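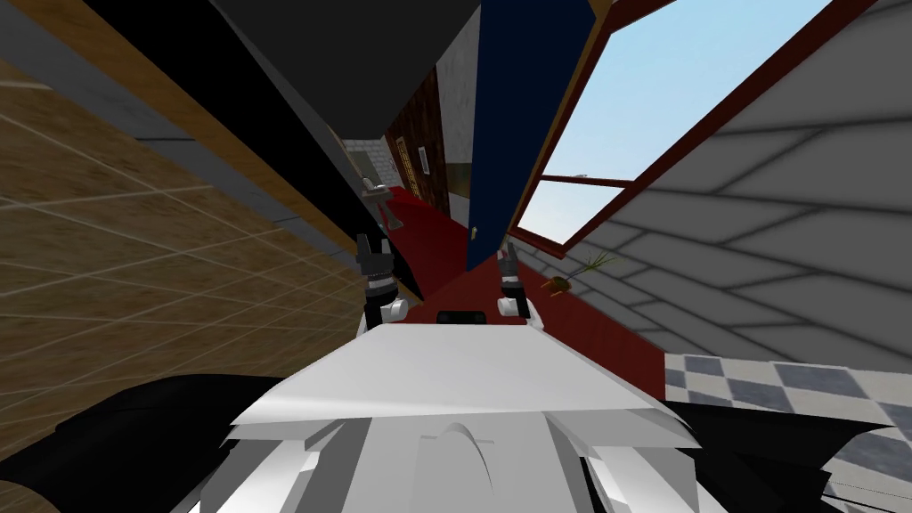
Equipment planning for household service robots

Equipment planning for household service robots is the process by which an organization decides which machines, tools, software and building changes it will need before two-armed robots are put to work in homes or home-like settings. It covers the first statement of need, the budget, the choice of supplier and the schedule for replacement. The subject is usually treated apart from industrial robot purchasing, as the rooms involved are small and furnished, and the tasks change from day to day.

Scope

A plan normally begins with a list of tasks and a list of rooms. Tasks are grouped by the type of hand movement they call for, such as lifting, turning, wiping or holding a tool. Rooms are recorded with their door widths, floor coverings and changes of level. Reinhold Dreßler, whose planning guide is used by several housing bodies, recommends that the room list be finished first. In his view, a buyer who starts from the robot tends to pay later for thresholds, rugs and narrow passages that were never measured.

Simulation before purchase

Many buyers now set aside part of the budget for work in simulation. A virtual home is built, the robot model is placed in it, and the planned tasks are run before any hardware is ordered. The Plumach housing project spent 3 months on this stage and changed its order as a result, dropping a wide mobile base in favor of a narrower one.

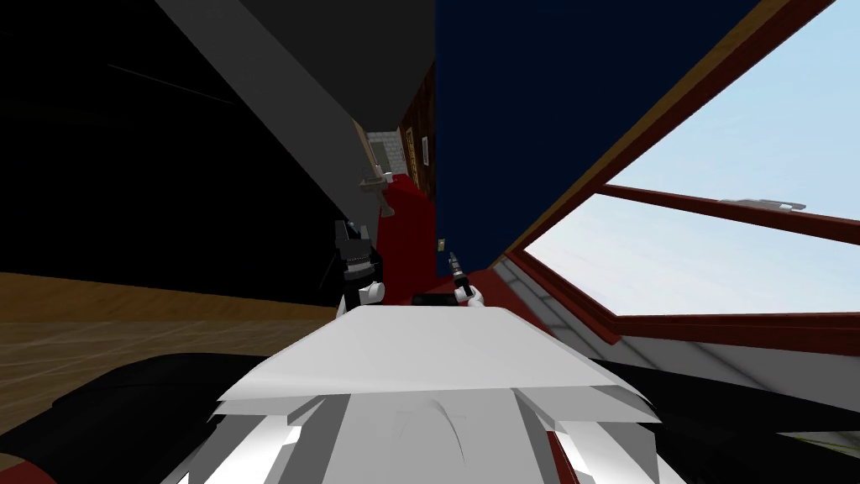

Tool handling is among the first items to be tested in this way, as the choice of gripper affects the price of the whole system. Buyers compare two-fingered grippers with more complex hands and note which objects each can hold. A typical check has one gripper keep a small handheld tool upright while the other stays raised close beside it, in a narrow space between a wall and a window, so that planners can judge how much room the two arms need when they work together. Results are entered in the task list and passed to the supplier with the request for a quote.

Simulation does not replace a site trial. Britta Vogler has noted that friction, worn door hardware and poor light are often modeled too simply, and she advises that no final payment be tied to simulated results alone.

Budgeting

Costs are commonly divided into purchase, installation and running costs. Purchase includes the robot, its grippers, a charging station and spare fingers. Installation includes network access, changes to the building and staff training. Running costs include service contracts, software licenses, insurance and power. Under the Elleck model, named after the town where it was first used, 30 percent of the total is held back until the robot has completed 200 hours of work on site.

Leasing is an alternative for short programs. The monthly rate is higher than the equivalent cost of ownership, but the supplier carries the risk of early failure. Hildegard Engelhardt and Laurinda Baptista compared both methods for the Flundia residential service and found leasing cheaper for any program lasting less than 2 years.

Replacement and resale

Grippers and cables wear out sooner than arms and are listed as consumable parts in most plans. The replacement date of the main unit is generally set by the end of software support. Resale values are uncertain, and Torben Kuhlmann has argued that they should be entered as zero. The Reuter schedule, by contrast, allows a small resale value where full service records have been kept.

Related articles
Gripper selection
Leasing of automated equipment
Site survey (robotics)
Service contracts
Virtual commissioning

Shares: 30 | Comments: 2

Contact the editors | Copyright and terms of use | Back to top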